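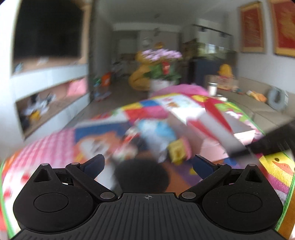 Grodine Printed Play Mat, Patchwork Animals

The Grodine is a soft floor mat for babies and young children. It is printed all over with a patchwork of colored blocks and cartoon drawings, so a child sitting anywhere on it has something to look at. The print includes a duck face with an orange beak, an orange and white puppy on dark blue, pink and white checks, and white patches with fruit.

The mat is sold in one print only. We carried a plain gray version for one season and stopped ordering it.

Thickness

The Grodine comes in two thicknesses. The thinner one is meant for carpet and rolls up small enough to go behind a door. The thicker one is for tile, wood and other hard floors. The print is the same on both. If you have a hard floor with underfloor heating, use the thinner mat and check with whoever made your floor first.

Both lie flat within a day of being unrolled. If a corner stays up, roll that end the other way and leave it under a few books overnight.

In use

Most customers keep the mat down in the living room all day and use it as the place where toys come out and get put away again. Blocks, small cylinders and printed boxes stand up on it without much trouble. A blanket can stay on the mat too, but put it toward the back, where nobody will step on it and slide.

Small things are easy to lose on a busy print. A yellow block on a yellow patch can sit there all afternoon. We suggest one shallow open box for the toys that belong on the mat, set down near the middle where a child can reach it from any side. A low box works better than a deep basket. Children can see what is in it, and they don't have to tip it over to get to the bottom.
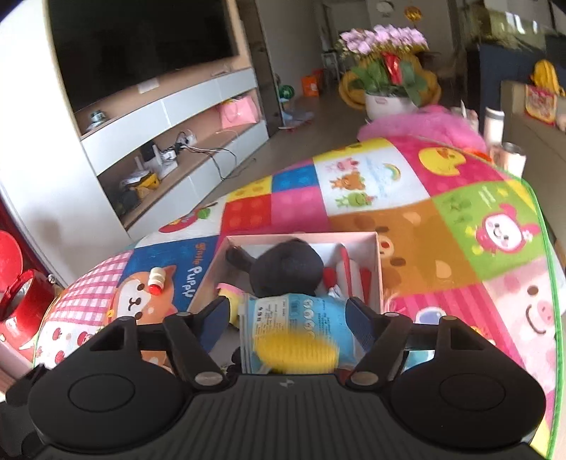
Soft toys go in first, at the back, with the long or thin pieces along one side where they can lean. Packets and anything flat go at the near end, standing up, so they can be lifted out again without moving the rest. Zip-style packets are good for sets with small parts. Keep those closed and away from children under three.

We do not include a box with the mat. The Norkik tray on our storage page is the one we usually send people to, and any shallow box with smooth edges will do the same job.

Cleaning

Wipe with a damp cloth and a little dish soap, then wipe again with plain water. Let the mat dry before rolling it up. Do not put it in the washing machine and do not use bleach. Crayon comes off with warm water if you get to it the same day. Marker usually leaves a shadow, more so on the white patches than on the dark blue.

Vacuuming is fine on a low setting with the brush turned off.

Storing

Roll the mat with the print facing out. Folding leaves a crease that takes a long time to go, and on the thicker mat it may not go at all. Keep it out of direct sun. The pink areas fade first - the red and blue hold up better.

The storage strap is packed inside the roll. It is a strap for closing the mat only and should not be left out where children play.

Ordering

Stock is kept at our Arstead warehouse. Orders go out in 4 working days. For nurseries and playgroups taking several mats, write to Elli Lehtinen at the Arstead office and say which thickness you need and what kind of floor you have. She can also send a small cut sample of each thickness.

Unused mats can be returned within 30 days. Please roll them the way they came and put the strap back on. We can't take back a mat that has been folded.

The Te Moana mat, which some of you have asked for, is no longer made. The Grodine is a little softer and the print is brighter, but the cleaning instructions are the same for both. Spare straps for the Te Moana are still available and also fit the thinner Grodine.

Page last updated Jun 10, 2018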